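From: the list, digest 273
Date: October 17, 2019
Subject: Re: [papercraft] Covering the big table before November

Hello everyone,

Thanks for all the kind notes after my last message, and sorry to be slow getting back to you. I had hoped to write over the long weekend but the relatives stayed on, the oven packed it in, and before I knew it the week had gone.

I'll pick up from the question in message 2622:

> I have the same sort of table you do, an old Marchetti with
> the dark top, and I can't see my cutting lines on it under
> a lamp. Do you paint yours, or put something down over it?
> My last go with lining paper ended up all bubbles and
> I've gone off the idea a bit.

I put something down over it, and I'd say please don't paint a Marchetti, you'd be sorry the day you wanted it for dinner again! What I like is plain white, no print and no shine, big enough to go over the sides and fold under. Shiny coverings throw the lamp straight back in your eyes and I always end up with a headache. I bought a roll from Codano two winters back and I'm still working my way through it, which tells you how little you need if you're careful.

As for bubbles - I used to fight them and now I mostly don't. Unroll the piece the night before, lay it face down with a few cookbooks on the corners, and by morning most of the curl has gone out of it. Tape the long sides first, then the short ones. Don't pull it drum tight or it will only lift again when the heating comes on. A soft ripple or two does no harm at all for folding and gluing, and for cutting you'll have your mat on top anyway.

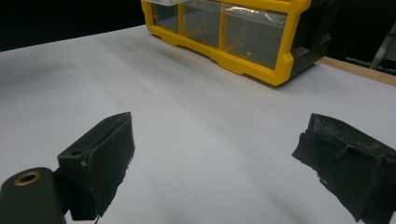
Risent wrote back to say that a bit of ripple is fine for cards but drives them mad when they're ruling long lines, and that they favour a heavier grey sheet held down with bulldog clips, because white shows every pencil smudge by lunchtime. Fair enough about the smudges. I keep a clean eraser handy and change the sheet when it gets too grubby to look at, and the old one goes for wrapping parcels.

If anybody wants to try the white before buying a whole roll, I can cut you a length and bring it to Zasesik in November. Just send me your table measurements off list, and add a bit extra for the fold.

Warm wishes to all, and happy folding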